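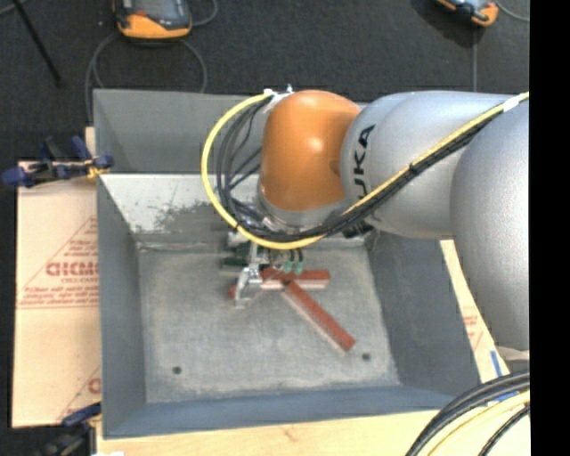 The arm over the gray bin at the Rovell bench, with red and green pieces still to pick.

Home | Projects | Reports | People | Contact

July
By Griet Claeys, Basosau

Hi Wilma,

You asked for the long version this time, so get a coffee. Since my last report the picking cell has gone from something we were all a bit nervous around to something people complain about when it's off, and I'm taking that as progress!

The numbers first. We ran 2,329 picks from the bin this period, against the 1,000 we promised in the grant plan. Most of the extra came in the second half, once Jasper had redone the finger on the gripper. Long bars lying across each other are still our worst case. The arm goes for the top one, brushes the one underneath, and then the whole heap shifts and it has to look again. Short blocks are fine. We're losing up to 50 minutes a shift to those second looks, and I'd like that down before we say anything to Derkach about a second cell.

Now the people part, which I know is what your board reads. Hendrik and Roos De Graaf used to do all the sorting by hand, standing, bent over the bins. They now split the day: one minds the cell and the other does inspection sitting down, and they swap after lunch. Hendrik says his back is better. Roos likes it less. She misses the rhythm of the old job (you could chat while you did it) and she finds minding the cell lonely, plus a little insulting when it stops for something she could fix in a second with her hand. I've moved the inspection table closer so the two of them can talk, and that helped more than I expected.

Pay was a worry on the floor, so let me put it in writing again: both of them kept their hours and both moved up a grade after the training at Warnalov. Jasper wants to send two more people on that course in the fall. I said yes before checking the budget, sorry, see the last paragraph.

What's not going well: cables. They ride on the outside of the arm and we've been tying and retying them. The bench is also still a bench, with clamps and tape where there ought to be proper fixtures. Jasper has drawings for those and I've approved them.

Money. We're under on parts and over on training, and I'd like to move the difference across if you're OK with that. A yes by email is enough for our bookkeeping. Roos has offered to show you the cell herself when you visit, and she will not be diplomatic about it.

Griet

Last updated: July, 4:15 p.m.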